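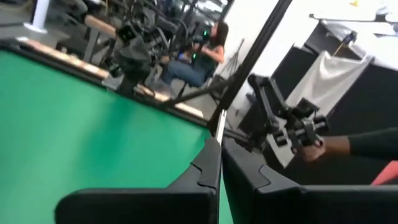 Open afternoon at Iswood, Tue 19 July

I went because the invitation said the robots would be "working on ordinary jobs all afternoon" and I have been hearing that sentence for most of my career. I run the packing side of a mid-sized housewares warehouse. We looked at arms six years ago, bought none, and I still get asked why every time there's a budget meeting.

Iswood is a converted furniture showroom behind the rail yard. Parking is bad. They gave us visitor stickers, a bottle of water and a talk with 41 slides, of which I would have kept the two with prices on them. The company behind it all is Fusteo, and the product they want people like me to lease is called Pernis: two arms, grippers, and whatever software they've taught it by the time you sign. Kinyua handles the installations and had its own table by the door with brochures and very good shortbread.

After the talk they split us into groups of 14 and walked us through. What struck me first was how many people it takes. I had expected machines going about their business behind a rail. Mostly I saw people with devices in their hands, sitting or standing near the equipment. One woman in jeans sat leaning forward, holding hers up in front of her, little green lights on it, and she looked like she was concentrating harder than anyone on my night shift has to. A black hand-held gripper with a pistol-style handle got plenty of use too. I was told the idea is that a person does the task with one of those and the robot learns from the recording. Fine. But then I'd like the hours those people put in to show up somewhere in the cost sheet, and they don't.

The demonstration itself was folding dish towels and putting cups on a rack. The towels went well. The cups went well four times, and on the fifth the arm stopped short and waited until someone reset it. Our guide said that was the safety limit doing its job. Maybe so. On my floor a stop like that is a person walking over, and I already have people who can put cups on a rack.

I asked how many different items it could handle without new training. The answer was that it depends on the items. I asked what happened when the lighting changed, because we have a west-facing dock and the sun comes straight in from four o'clock. They said they'd want to look at our site first, and a site visit costs money. Another visitor asked about the claim on the flyer, 100 picks without a fault, and was told it was a best run and that they'd be putting out longer results in August. I wrote that down and I'll be checking.

Some credit where it's due. The grippers are better than what I saw six years ago. The fingers closed on a thin towel edge without bunching it, which our old vendor's arm could never manage. The staff on the floor, as opposed to the ones giving the talk, answered straight when they didn't know something. And they let us stand close and stay as long as we liked.

Would I lease one? Not this year. I've asked Kinyua for a quote that includes the training hours and the cost of somebody on hand for resets. They said two weeks.

If you're thinking of going to the next one, skip the talk, get there for the walk-through, and bring a few of your own products in a bag. I didn't, and nobody in my group had either, so we all watched it pick up Iswood's cups.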